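Cleltby's old drill hall gets its desks, and some of its cables

December 27, 2023

The Cleltby shared office opened its doors this month with fresh white walls, plenty of headroom and a keyboard policy.

The policy is one page long and was written by Ailsa Gillies, who manages the place for Sumby, the small firm that took on the lease in May. It says that every desk must be cleared at the end of the day, that keyboards are to be unplugged and their cables coiled, and that anything left behind goes into a box by the door. The box has so far collected a lunch, a single glove and the town's copy of the policy.

"People think a desk is storage," Gillies said. "I have met some of those desks."

Members pay $138 a month for a seat. For that they get a curved white desk with a hole for the wires, a chair, the heating when it is in the mood, and a black full-size keyboard for those who arrive without one. The keyboards came secondhand from Ritchie, an insurance office that closed its Cleltby branch, and they have number pads big enough to satisfy anyone who misses doing taxes. 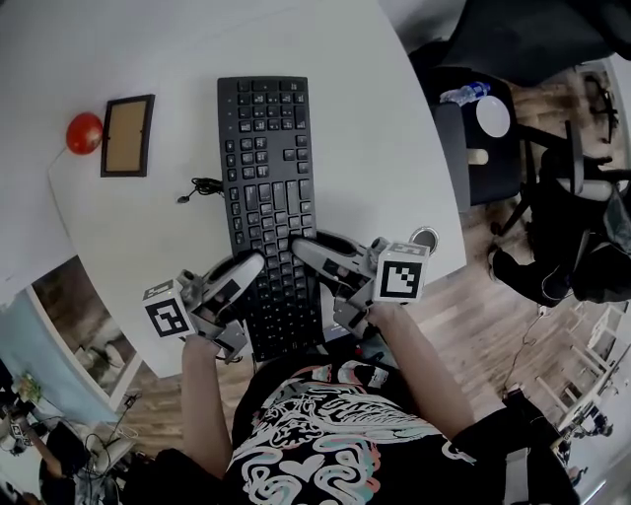

A keyboard and a coiled cable on one of the white desks at the Cleltby office.

Small belongings are a gray area. The policy allows "one or two personal items of modest size," a phrase that took up most of a members' meeting. A little picture frame is fine. So is a shiny red round thing on a string, according to Gillies, who was asked for a ruling and gave it without looking up from her tea. A fish tank was refused.

The building itself needed less arguing. It was put up as a drill hall, did a long stretch as a carpet warehouse, and then stood shut while the town discussed what to do with it. Sumby's offer was to paint it and put people in it. The paint went on white, ceiling included, and the ceiling is a big curved one, so the painters were there longer than the quote suggested. The final bill for the work was $3000 over, and Gillies keeps the invoice in a drawer she does not open.

Lighting comes from long fluorescent tubes, which members have described as bright, very bright, and like being examined by a dentist. A petition for lamps has gathered 2 signatures, both in the same handwriting.
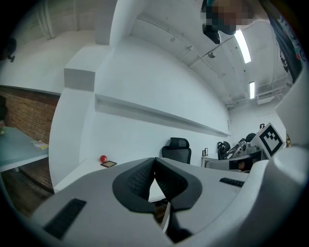

Overhead at the Cleltby office: the curved white ceiling and fluorescent lights, with a metal railing toward the far end.

Plans for the upper level are still open. Gillies would like more desks up there. Some members would like a couch. A proposal from Grasum, the bakery across the street, for a coffee counter was warmly received until it emerged that the machine alone would cost $499 and somebody would have to clean it.

Seats are still available for the new year. Anyone interested can stop in on weekday mornings and ask for a tour, which takes four minutes, or ten if the subject of cables comes up. Bring your own mug. Take it home again.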